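Thursday, bin cell, afternoon

Picking up from where Kumudini left it in the notebook before lunch. The question is still whether ranking grasps by disagreement between the five scoring heads gets us anything over the plain mean score when the bin has odd objects in it. Cecilia thinks it does. I was on the fence and still am, a bit.

Setup unchanged from the morning: same grey bin, clamped at the rim, same gripper, fixed camera. Scorer weights are the January ones. Did not retrain. Mattes wanted the new Lestow planner in the loop but I left it on the old one so that only one thing changes between arms of the test.

Method, for whoever reads this later. Planner proposes candidates, all five heads score each one. Condition A takes the highest mean. Condition B takes the highest mean minus a penalty on the spread. Penalty weight fixed at the value Tahsin picked from the offline set, no tuning on the cell. A and B alternate by attempt so that drift in the camera calibration hits both the same way. An attempt counts as a success if the object leaves the bin and is still held at the end of the lift. Anything dropped on the way up is a fail, even if it lands outside.

Object set is the mixed one: tape measure, sunglasses, the green block with the knobs, the light green see-through cup. Scattered by hand between attempts, eyes closed, dumped from a tray. 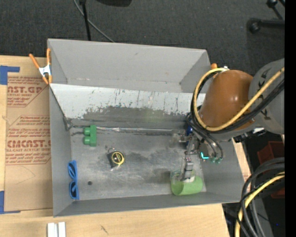

Numbers for the afternoon. Total of 119 attempts logged, of which 75 were successes over both conditions together. Threw out 6 attempts before counting where the planner returned nothing, so those are not in the 119. Have not split by condition yet. Iñaki has the script and I would sooner he ran it without me watching the columns and deciding what I want to see.

What I noticed while running, for what it's worth:

The cup is the hard one for both conditions. Depth on it is mostly holes, and the heads spread out a lot on anything near the rim. Under B this pushes the choice to other objects first, so the cup ends up being tried last and alone. Need to be careful there, as it changes which object gets attempted as well as how. Per-object rates will be more honest than the overall one.

Sunglasses against a wall are bad. Planner keeps proposing grasps with a finger between the lens and the wall where there is no room. Collision check should be killing those and isn't always. Wrote it up for Mattes.

The tape measure was dull in a good way.

Saw two attempts where all five heads agreed closely and the grasp was plainly wrong. Spread penalty does nothing for that. Kumudini says the heads share a backbone so of course they agree, and we should try separately trained ones before claiming anything about uncertainty. Fair. Triken has the old checkpoints on its second disk, might be enough there to build an ensemble without a full training run.

Also: scoring takes up to 69 ms longer per cycle under B. Not a problem at this speed.

To do
- Iñaki to split by condition and by object
- check the hand-eye calibration before the next run, last one looked a touch off in the far corner
- Mattes: finger/wall collision margin
- ask Cecilia whether the order effect can be handled by forcing the target object
- copy raw logs off the cell machine, disk is nearly full again

Left the cell powered, arm parked, Tahsin has it after five.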